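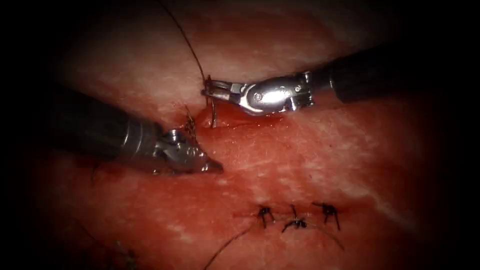 ## Re: Practice tissue for the suturing bench, which one do we reorder?

> We've been through the first box of Sulness pads and I'd like to settle the order before June. The supplier says a pad is good for up to 28 passes of the needle before the surface starts to go. Pleralari costs more but claims a more natural pull. My vote is to stay with Sulness and buy 300, which gets us the lower price. Does anyone object?

I object, mildly, to the 300.

First, the claim about passes. I don't know what "start to go" means and I doubt the supplier does either. A pad can look fine and still let the thread slide through like wet bread. If the number came from a bench test with a straight needle and a patient technician, it tells us very little about second-year residents on a bad afternoon. I'd want to know the needle, the thread and how deep the bites were. None of that is on the sheet they sent.

Second, look. People keep telling me the pads are "good enough to learn on" because they're pink and shiny. Go back to the picture at the top. The surface is uneven, with pale fibrous streaks running across the middle and darker red toward the sides, where the light drops off. A learner has to read that before deciding where the needle goes. Our pads are one color from end to end with a line printed on them. I can't see how stitching along a printed line teaches anybody to choose a line.

Third, thread handling. We spend almost all our time on the bite and very little on what the rest of the suture is doing. A dark thread on red tissue is easy enough to follow in good light. Near a shadowed edge I'm much less sure, and we practice under ceiling lights with white thread. Changing the thread costs next to nothing. I'd do that before spending a cent on new pads.

As for Pleralari, "more natural pull" is a sales phrase until somebody puts the two side by side. I have tried one sample, once, and thought it was stiffer. That proves nothing.

What I'd support:

- buy 8 Sulness and 8 Pleralari, no more
- dark thread on all of them
- cover the printed line, or turn the pad over
- 6 residents, each on both kinds, without being told which is which
- write down when a stitch pulls through, and at what pass

If Sulness holds up I'll drop the argument and you can have your bulk price. The quote from Skunditz is for the same pads, by the way, and it doesn't mention a pass count at all. I'd ask them why before we sign anything.

Also, please don't put the used pads back in the Sinaga drawer. I opened it this morning and couldn't tell which ones were fresh.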